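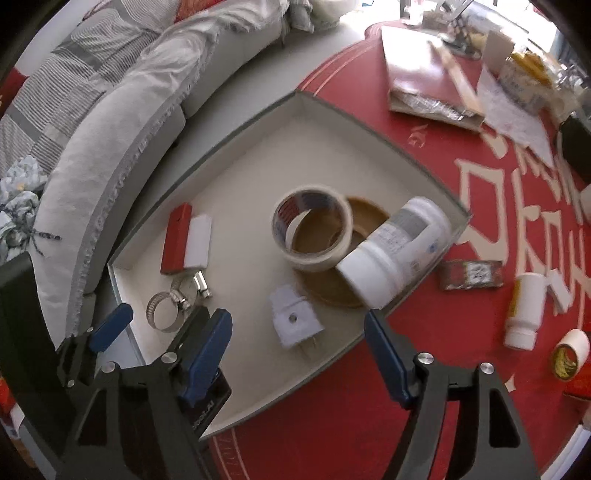

Cormac Doherty trabalha com manutenção predial há 17 anos e recusa a palavra «arrumação». Prefere «triagem», termo que usa também no manual interno da Cluvano, a empresa onde coordena as pequenas reparações em apartamentos arrendados. A conversa decorreu em português, na sala de um desses apartamentos, e começou pelas fitas adesivas.

«A fita de pintor e a fita de embalagem são confundidas por quem só vê dois rolos», explica. «A primeira é papel crepado com adesivo de baixa aderência. A segunda é um filme plástico com adesivo feito para cartão. Se a de embalagem for aplicada numa parede pintada, a tinta sai com ela.» Em caixas de miudezas, admite os dois rolos empilhados, com o mais pequeno por cima. Guardá-los de pé, encostados à parede da caixa, parece-lhe pior: rolam, e a borda do adesivo apanha pó.

O método que ensina às equipas assenta numa superfície plana e num recipiente baixo. A tampa de uma caixa de cartão serve. «Uma gaveta esconde metade do conteúdo. Um tabuleiro com rebordo de 3 centímetros mostra tudo e impede que as peças pequenas fujam para debaixo do sofá.» A cor do fundo também conta. Doherty prefere o branco ou o creme, sobre os quais o metal se distingue depressa. Uma mesa vermelha com letras impressas, diz, é um mau fundo para procurar um parafuso.

As abraçadeiras metálicas ocupam uma parte considerável da conversa. O modelo de fita perfurada com parafuso sem-fim é, segundo ele, a peça que mais vezes aparece sem dono nas casas. «Vem de uma mangueira de máquina de lavar ou de um tubo de rega. Alguém trocou a mangueira e guardou a abraçadeira.» A regra é abri-la, verificar se a rosca engrena em todo o curso e olhar para as ranhuras. Se houver deformação, vai para a sucata. Se não houver, regista-se o intervalo de diâmetros, normalmente gravado na própria fita, e guarda-se fechada no mínimo, para ocupar menos espaço.

Sobre as molas de pressão tem menos a dizer. «Uma mola sozinha não vale nada. É preciso saber onde está a outra metade.» Recomenda que se prenda cada peça solta a um pedaço de cartão com o nome do objeto de origem. Se a origem for desconhecida, a peça espera até à revisão seguinte.

Waqas Abbasi, responsável pelo armazém da mesma empresa, juntou-se à conversa nesta altura para discordar. No entender dele, a espera deve ter prazo. «O Cormac guarda tudo. Eu dou 40 dias. Ao fim desse tempo, o que não tem etiqueta sai.» O prazo foi introduzido em maio, quando o armazém passou a usar as folhas de registo Itutlow, que obrigam a preencher uma data de entrada. Doherty aceita o prazo para plásticos e tecidos. Para metais, continua a não o aplicar.

Onde os dois coincidem é nos frascos. Medicamentos e produtos de limpeza ficam fora do tabuleiro das ferragens, mesmo durante a triagem. «Um frasco de comprimidos não passa pela mesma caixa que uma abraçadeira», diz Abbasi. «Fica ao lado, na mesa, até alguém ler o rótulo e a validade. Se estiver fora de prazo, vai para a farmácia.» Quanto a frascos de plástico de uso geral, a exigência é que o rótulo esteja legível e a tampa bem apertada. Doherty acrescenta que devem ser guardados na vertical e que deitados só os tolera enquanto dura a separação.

— *E os blocos abrasivos?*

«Depende do grão», responde Doherty. «Um bloco de lixa gasto ainda serve para arestas de madeira. Uma borracha de apagar é outra coisa, e há blocos de duas cores que, à distância, tanto podem ser uma como a outra. Pega-se, passa-se o polegar e decide-se.» O teste do polegar não consta do manual. Abbasi gostaria que constasse.

O passo final é a distribuição. A Cluvano trabalha com três destinos: estojo da equipa, armazém e saída. O estojo leva apenas consumíveis de uso semanal, incluindo as duas fitas. O armazém recebe as ferragens em caixas com divisórias Weldu, ordenadas por diâmetro e não por tipo, opção que Doherty defende com alguma insistência. «Quem chega com um tubo na mão sabe a medida. O nome da peça, muitas vezes, não sabe.»

Abbasi contrapõe que a ordenação por diâmetro deixa os fechos e as molas sem lugar lógico e que, por isso, criou para eles uma caixa à parte, identificada com a letra F. Doherty diz que nunca a abriu. A próxima revisão do manual deverá fixar um critério único, e os dois já entregaram propostas separadas.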